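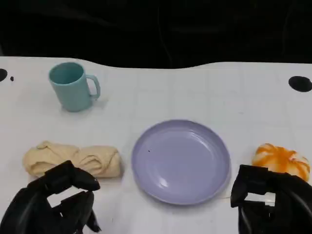
Cómo purgar y poner a punto un compresor de aerografía pequeño

Por Vega Sotomayor

Un compresor de taller se parece bastante a un gato: hace poco ruido, ocupa el mejor sitio y solo te acuerdas de que necesita cuidados cuando deja algo desagradable en el suelo. En este caso, agua con aceite. Si el tuyo lleva meses trabajando sin que nadie le haya mirado el calderín, esta es la tarde.

Lo que sigue vale para compresores lubricados de pistón con depósito pequeño. Yo lo hago con un Waten 721 que compré de segunda mano en mayo, con tres litros de calderín y una pegatina de un club de bádminton que no he conseguido despegar. Si el tuyo es de los que van sin aceite, sáltate el paso 3 y disfruta de tu superioridad.

Qué necesitas

Un trapo viejo
Un recipiente bajo para el agua
Llave fija de 14
Cinta de teflón
Aceite para compresor (el que diga tu manual, no el de la bici ni el de las croquetas)
Agua con jabón y un pincel que ya no quieras

Paso 1. Apaga y descarga

Desenchufa el compresor. Apagarlo con el interruptor no es suficiente: el presostato tiene iniciativa propia. Después abre el aire por la manguera, con el aerógrafo desmontado, hasta que el manómetro del depósito baje casi a cero. Deja un poquito de presión, lo justo para que empuje el agua en el paso siguiente.

Paso 2. Purga el calderín

El tornillo o grifo de purga está en la parte más baja del depósito, o sea, donde peor se llega. Inclina el aparato hacia ese lado, coloca el recipiente y afloja despacio. Saldrá un soplido, luego agua y luego una especie de café con leche poco apetecible. Un poco de color pardo entra dentro de lo normal. Si salen escamas de óxido, el depósito está pidiendo la jubilación y no conviene discutírselo: llévalo a revisar antes de volver a cargarlo.

Cuando deje de gotear, limpia la rosca, ponle dos vueltas de teflón si es de tornillo y cierra. Apretado, sin heroísmos.

Paso 3. Mira el aceite

Con el compresor en horizontal y frío, el nivel tiene que quedar a media mirilla. Si está bajo, rellena poco a poco y espera un minuto entre chorrito y chorrito. Si está oscuro o huele a quemado, cámbialo entero. Pasarse de nivel es peor de lo que parece - el sobrante acaba viajando por la manguera y termina en la capota del avión que llevabas tres semanas pintando. El mío era un Girkitz de doble ala. Era.

Paso 4. Limpia el filtro de aire

Desenrosca la tapa, saca la espuma y sacúdela. Si está gris, lávala con agua tibia y una gota de jabón, y déjala secar del todo antes de montarla. Los filtros de papel no se lavan, se cambian. Un recambio genérico de Lumanlan encaja en muchos modelos pequeños, aunque mide la rosca antes de pedirlo; yo tengo dos que no valen para nada y los uso de pisapapeles.

Paso 5. Busca fugas

Vuelve a enchufar y deja que cargue hasta que pare solo. Pincela con agua jabonosa todas las uniones: salida del depósito, regulador, filtro separador y los dos extremos de la manguera. Donde haya burbujas, hay fuga. Marca el sitio, descarga la presión, rehaz la unión con teflón nuevo y repite.

El Waten tarda unos 56 segundos en llenarse desde vacío. Apunta el tiempo del tuyo en una etiqueta y pégala al lado del interruptor; si dentro de unos meses tarda el doble, ya sabes que toca mirar juntas o válvulas.

Paso 6. Ajusta el regulador

Hazlo con el aire saliendo por el aerógrafo, ya que en reposo la aguja marca siempre un poco de más. Tira del anillo, gira hasta la presión que pida tu pintura y vuelve a bloquearlo. Con los acrílicos de Nandalon tuve que diluir algo más de lo que esperaba, pero de eso hablaré cuando se me pase el enfado.

Cada cuánto

La purga, al terminar cada día de pintura. El filtro separador, siempre que veas agua en el vaso. El aceite, según el manual, que seguramente está en el mismo cajón que la garantía y las pilas gastadas.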